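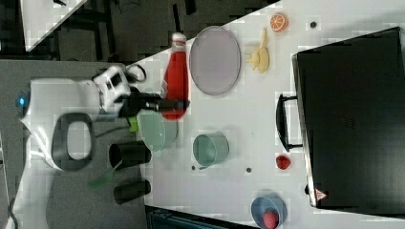 Iselora table-clearing set: README

Hi! This is the data our robotics club recorded for the Iselora project, plus a few notes so you don't have to email me every time a folder name makes no sense. I'm Natalia Tovar, I did most of the recording schedule and all of the file naming, so blame me for the second one.

What we were after

We wanted our robot to clear a messy table full of play food and kitchen stuff. Bottles, cups, a plate, a banana, a strawberry, that kind of thing. Our first tries used one object at a time on a bare table and the policy fell apart the minute we put a second thing down, so this set is clutter from start to finish (you'll find the black case in there too, sitting right among the food).

What's in it

There are 212 episodes. 131 of them were driven by Bianca Barbu, who is by far our steadiest driver, and the rest are by Ionuț Pîrvu and me. Each episode has its own folder with the camera video, the joint log and a text file with the instruction we gave, for example "pick up the red bottle" or "put the strawberry on the plate."

Failed grasps are still in there! Look for fail in the folder name. Please don't throw them out before you've tried training with them, Ionuț got better results on the bottle when he kept them.

Getting started

1. Unzip everything into one folder called iselora. The loader doesn't like spaces in the path.
2. Run check_files first. It prints the name of any episode with a missing log.
3. Run make_split. We hold out 7 table layouts for testing, and the list is in layouts_test.txt.
4. Train with whatever you like. Our own runs stopped at 400 epochs, mostly so other people could have the computer back.

Known problems

Some of the videos are sideways. The joint logs are fine, so rotate the video in your own code and leave the files alone.

Episodes with "cup" in the instruction can be unclear when there's more than one cup out. Bianca started adding the color partway through, and I haven't gone back to fix the early ones.

The clocks on the video and the log drift apart a little in long episodes. Use the frame index to line them up.

Changes

Sat 9 March: fixed the split script, renamed the strawberry folders (sorry, Octavian).

Next up is a second set with drawers, which we hope to have ready in June. If you find a broken episode, send me the folder name and what went wrong and I'll add it to the list.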